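Eltell adds a pairing helper to its hobby Bluetooth boards 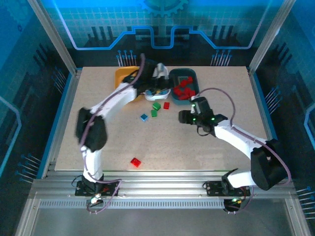 Eltell has put out new firmware for its little Toven serial Bluetooth boards, and if you have ever spent a whole evening trying to get two of them to talk to each other, you will probably be as pleased as we were to hear it. The update, which came out in March, lets you set one board as master and the other as slave from a plain text menu, so you no longer have to type the address of the far board by hand (and get one digit wrong, as we always seem to do). The status light has been given more to say as well, and anyone who likes a small light at the foot of a machine, like the white one glowing under the left arm here and the green one under the right, will know how comforting that can be when a project has gone quiet.

Li-hua Fu, who looks after the firmware at Eltell, told us that most of the letters she gets are about boards left at different baud rates. The new menu checks for this first and offers to set both ends to 9600. It will also remember up to 6 paired boards, where the old version kept only 2, though a master still talks to just one slave at a time. She would love to change that someday, but she isn't promising anything yet!

The update is free and loads over the same serial cable you already use. Boards sold under the older Losow name will take it too, but do write down your settings before you start, as loading it puts everything back to the factory values.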